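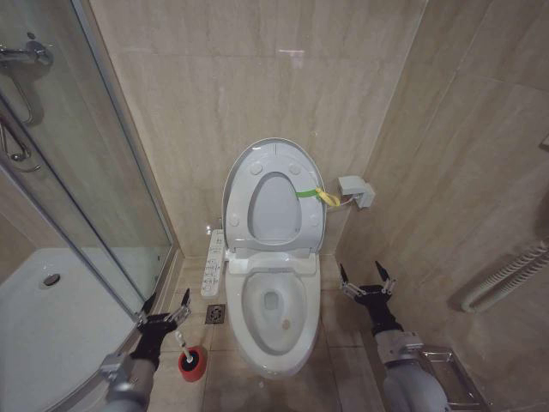

How long should a guest stay? Three nights is about right, according to Augustina Yakubu, and four if they cook.

She has been putting people up in her house in Palelholm for most of her adult life, and she keeps a guest book with 443 names in it, a few of them only a first name and a smudge of jam. We talked over tea – two pots, in the end – and she kept getting up to find me a better cookie.

"My mother never let anyone leave hungry, and I suppose I caught it from her," she said. "But she also never let anyone leave late. She'd start folding the sheets while you were still in the hall!"
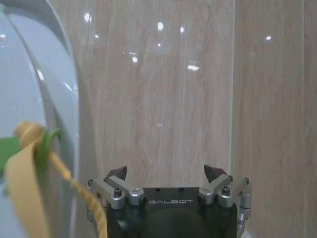

Her own rules are gentler. She tells people at the door when breakfast is, shows them where the spare blankets live, and then leaves them be until they come looking for company. Omid Dehghan, an old friend from Trisau, came for a weekend one October and stayed 62 days while his roof was being fixed.

"Omid was no trouble," she said. "He made soup every Thursday, a great big pot of it, and I still miss that soup. I call him and he tries to explain it over the phone, and it never comes out the same."

She is expecting him again this fall, and she has already bought the lentils.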